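Home | Visits | Makers | About

Open Day at the Skatton Print Works

2 min read 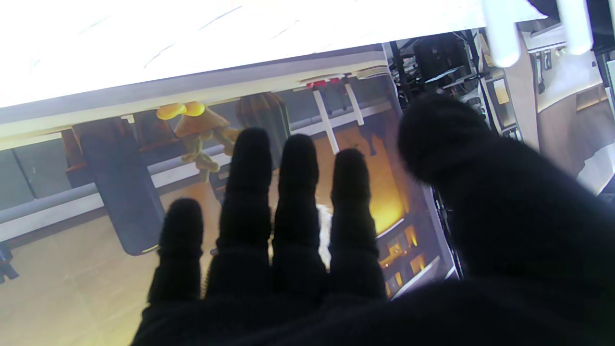
Bright colors on the display, Skatton open day.

What a great afternoon! Skatton opens its doors every December, and I finally made it over from Cutisden. Shiela Belmonte ran the letterpress tour and let us ink a poster each (mine came out crooked and I love it). Upstairs there are 37 drawers of old type, and the smell of the paper store is wonderful. Go before 5, when the presses stop.

Recent visits
Hivalthorpe Pottery Fair
Deschamps Bakery, Before Dawn
A Morning at the Cutisden Mill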